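Introducing a Young Horse to Solo Trail Riding

A guidance page for members of the Lostamora Riding Center

Applies to: horses in the first or second season under saddle
Last revised: 10 February 2021

Purpose of this page

Members who board young horses at Lostamora frequently ask when, and in what manner, a horse should first be ridden away from the arena without a companion. The procedure set out below is the one taught by the Center's instructors. It assumes that the horse is already walking, trotting and halting reliably under saddle in an enclosed area, and that the rider is experienced enough to remain calm if the horse does not.

The procedure is divided into steps. Members should complete each step to a satisfactory standard before beginning the next. Some horses move through all of them in a month. Others that begin in September are still working on the third step when the ground freezes, and should be allowed to do so.

Before you begin

The horse should have been seen by a farrier and should be sound. Saddle fit should be checked again if it was last checked more than a few months ago, as young horses change shape quickly and often unevenly. A saddle that was acceptable in the spring may pinch behind the shoulder by the fall.

The following equipment is required for every ride beyond the yard gate:

An approved riding helmet, correctly fastened
Boots with a defined heel
A cell phone carried on the rider, not in a saddlebag
A halter worn under the bridle, with a lead rope tied at the neck or carried on the saddle
A tag with the Center's telephone number attached to the saddle

Gloves are strongly recommended. A neck strap is required for the first four rides outside and is available from the tack room on request. Please sign the ride sheet before leaving and again on return.

Step 1. Walk the route on foot

Lead the horse along the first section of the route in a halter or bridle, without a rider. The recommended section runs from the yard gate to the wooden bridge on the Marnari loop and back. Members should walk at the horse's shoulder and keep a normal, forward pace.

Allow the horse to look at unfamiliar objects, but do not allow it to plant its feet for long periods. If it stops, wait quietly with a soft lead rope, then ask it to take one step to the side. A horse that has moved its feet sideways will usually move them forward. Pulling directly against the head tends to make the difficulty worse and should be avoided.

Repeat this walk on several separate days. Vary the time of day if possible. Shadows on the bridge fall differently in the morning, and a horse that crosses without concern in the afternoon may object to the same boards at an earlier hour.

Step 2. Ride the route with a steady companion

The companion horse should be older, quiet in traffic and accustomed to waiting. Gwilym Price keeps a list of suitable school horses and their available hours. Requests should be made to him directly, preferably a few days in advance.

On the first ride, the companion goes in front. On the second, the two horses travel side by side where the track is wide enough. From the third ride onward, the young horse should spend short periods in the lead. Fifty yards is sufficient to begin with. The companion then passes and takes over before the young horse begins to hesitate – the rider in front should not wait to be asked.

Riders should agree beforehand on who will give instructions. In the event of a disagreement between horses or riders, both should halt, and the more experienced rider decides how to proceed.

Walk only. Trotting may be introduced once the young horse is able to lead and follow with an even rhythm and a lowered neck. Cantering in company is not part of this procedure.

Step 3. Practice separation close to home

Many horses that hack out happily in company become anxious as soon as the other horse is out of sight. This should be addressed in a familiar place and in small amounts.

Begin in the field beside the lower arena. Have both riders halt. The companion remains where it is while the young horse is ridden away in a large, curved line and back again. Increase the distance gradually over a number of sessions. When this can be done without calling or jogging, the companion may go behind the hay barn for a moment and then return.

Dwynwen Samuel, who teaches the young horse clinics, advises riders to give the horse something to do during the separation. Simple transitions and changes of bend are suitable. Standing still is much harder for an anxious horse than walking a circle, and should be left until later.

If the horse becomes upset, shorten the separation at the next attempt. Do not end the session at the most difficult moment. Return to a task the horse knows well, carry it out quietly, and dismount after that.

Step 4. The first ride alone

Choose a day with little wind. Avoid the hour at which the herd is brought in, when horses in work are likely to be distracted, and avoid hunting days on the neighboring Dimitriou property. Dates are posted on the board outside the office.

Work the horse in the arena for a short period first. The purpose is to confirm that it is attentive. It should not be made tired, as a tired young horse stumbles and is more easily startled.

The first solo ride should extend no farther than 300 yards from the yard gate. A member of staff or another adult must know the rider's intended route and expected time of return. Iolo Gape is generally available in the yard during the morning and will walk a short distance behind on foot when asked.

Ride forward with a light contact and look toward the place you intend to reach. If the horse slows down, use the leg early and quietly. If it spins or runs backward, turn it in the direction in which it is already easiest to bend, then ride forward again. A rider who does not feel secure should dismount and lead. This is entirely acceptable, and the horse learns nothing harmful from it. Continue on foot past the point of difficulty before turning for home.

The horse must walk home. It should be halted at least once on the way back and, if it is settled, turned away from the yard for a few strides before continuing.
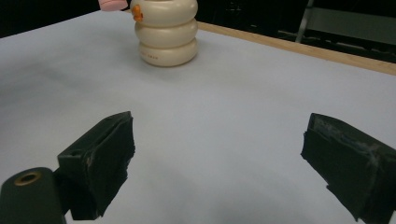 Step 5. Extend the distance

Once the short route has been ridden alone on four occasions without serious difficulty, it may be lengthened. Add one new section at a time. The order recommended by the Center is the bridge, the gravel lane, and then the full Marnari loop. The ford should be attempted last and, on the first occasion, in company.

Try to vary the turning point. Horses quickly learn where they are usually turned and may begin to anticipate it. Where a circular route is available, it is preferable to riding out and back along the same line.

Traffic

The gravel lane is used by farm vehicles. Riders should move into a gateway where one is available, turn the horse's head slightly toward the vehicle, and thank the driver. Reflective clothing is required on this section in all seasons.

Keeping a record

Members are encouraged to keep a short written record of each ride. It need only state the route, the weather, any point at which the horse was worried, and what the rider did in response. Gwion Maddocks has produced a one-page form for this purpose, and copies are kept beside the ride sheet.

When to stop and ask for help

Riding alone should be suspended, and an instructor consulted, in any of the following cases:

The horse has reared or bolted, even once
The horse has refused at the same point on more than two consecutive rides
The rider has fallen
The horse's behavior has changed suddenly and without obvious cause

In the last case, a veterinary examination should be arranged before any further training. Sore feet, dental pain and stomach ulcers are all capable of making a willing horse reluctant to leave the yard.

Individual lessons outside the arena may be booked through Ifor Bowen at the office. A lesson on the trail lasts nearly 50 minutes, including the time taken to check tack at the gate. Cancellations should be made by telephone – notes left in the tack room are often not seen until the evening.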